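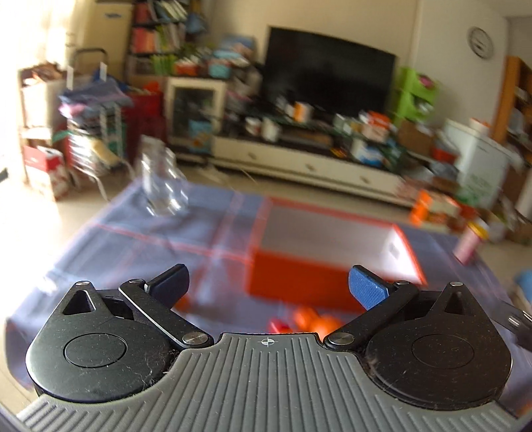 Seo-ah Seol objects that spring cleaning is the wrong name for it on Stovavholm, where the big clean falls in July and always has, and that an article on the subject ought to say so first. Fair enough. Said.

Home Topics Household Index Random page

Last updated: July

Spring cleaning

Spring cleaning is the yearly (sometimes twice yearly) practice of cleaning a home from top to bottom, including the parts that ordinary weekly cleaning skips. Usually done as the weather warms up. The phrase is also used loosely for any big clear-out - a desk, a garage, a mailing list. This article is about homes. For floor care see Sweeping and Mopping.

Origins

Unclear, and probably more than one. Several customs look like ancestors. In Iran the house is cleaned ahead of Nowruz, the new year at the spring equinox, and the Persian name for it translates more or less as "shaking the house." Jewish homes are cleaned before Passover to get rid of chametz, meaning leavened food, down to crumbs. Many Chinese households clean before the Lunar New Year and then avoid sweeping on the first day so as not to sweep out the luck. In Greece and other Orthodox countries a big clean often goes with Lent or the week before Easter.

Whether any one of these led to the modern habit is argued about. Likely not directly. People in cold places had a plain reason of their own.

Soot and winter

Before central heating, a house in a cold climate spent the winter shut up with coal or wood fires and oil lamps burning. Soot got on the walls, the curtains, the ceiling, the picture rails. No sense washing any of it in January when the fire would only dirty it again. So it waited for the first stretch of mild weather, when windows could stay open and the stove could go out. Rugs went over a line and were beaten. Mattresses were aired. Walls were washed down or given a new coat of whitewash. Stovepipes were taken apart and cleaned outdoors, a job everyone disliked.

Nineteenth century household manuals give a lot of space to this. Attic first, then bedrooms, then downstairs, cellar last or sometimes first depending on the author. They do not agree. Most say not to turn out the whole house at once.

The soot mostly went away with gas and electric heat. The habit stayed.

Order of work

Most current advice comes down to the following, in varying order.

Clear out before cleaning. Anything leaving the house should leave first.
High before low. Dust falls.
Dry before wet. Sweeping or vacuuming, then washing. Wet dust turns to paste and is hard to get out of corners.
Windows on a cloudy day. Direct sun dries the cleaner too fast and leaves streaks.
Textiles early, so they can dry while the rest gets done.

Room by room or task by task? Both have supporters. Task by task (all the windows, then all the baseboards) is quicker with several people. Room by room is easier to stop partway through, which matters if there are small children or a job to go to.

Things commonly forgotten: tops of door frames, the coils behind or under the refrigerator, light fixtures, the dryer duct, the underside of tables, ceiling fan blades, the inside of the vaccuum cleaner itself. Dryer ducts deserve a line of their own. Lint burns easily and a blocked duct is a known fire risk.

Materials

Soap and water does most of it. Vinegar is good on mineral scale and bad on marble, limestone and other stone that acid will etch. Baking soda is a mild scouring powder. Mixing the two together mainly cancels them out, despite how often it is recomended. Bleach must never be mixed with ammonia or with acids, vinegar included - the fumes are toxic. Older methods included damp tea leaves scattered on carpets before sweeping to hold the dust down, stale bread rubbed on wallpaper, and newspaper for window glass.

Regional practice: Stovavholm and Flandholm

Two islands, one custom, different dates. Stovavholm has around 1,000 residents year round and 3,000 in summer, and the summer people are the reason for the timing. Houses there were rented out from the middle of July, so families cleaned in the first part of the month, then moved into the outbuilding or in with relatives. The clean was called the So, a word also used for the well rinse that came at the end of it. Origin of the word unknown. A link to the local verb for soaking has been suggested, not generaly accepted.

The So ran 14 days in its full form. Bedding and rugs went down to the shore to be beaten and rinsed in salt water, then rinsed again in fresh. Wells were drained and scrubbed last. In the short form, still kept by older households, four days, no well. Most homes are on piped water now anyway.

On Flandholm there was no summer rental to speak of. There the cleaning came in late April, before the sheep went out, and took in the barn as well as the house. Neighbors did each other's ceilings. Pay was in food - rye pancakes, mostly, and coffee. Limewashing was the main event. Pink lime in the kitchens on the north side, white everywhere else, no one is sure why.

Both islands bought their brushes from Garkosen, on the mainland, where brush making was a winter trade. A Garkosen brush has a long handle set at an angle and was meant for ceilings. The workshop is closed. Brushes turn up at house sales and people do still use them.

Seo-ah Seol has collected cleaning songs from Stovavholm. Short, repetitive, mostly rude about landlords. None seem to be known on Flandholm.

In language

"Spring clean" as a verb is more British, "do the spring cleaning" more American. Sports writers use it for roster cuts. Software people use it for deleting old files. The Swedish and German terms (vårstädning, Frühjahrsputz) are close matches. Where the seasons run the other way it falls in September or October and keeps its name.

Decline?

Claimed often. Vacuum cleaners and washing machines spread the work through the year and there is less of a pile left by spring. Smaller homes too, and more hours worked outside them. Against that, stores still put buckets and shelf bins up front every March, so somebody is buying. Section needs better sources.

See also

Limewash
Rug beater
Nowruz
Yard sale

Contact the editors - Copyright the contributors - Back to top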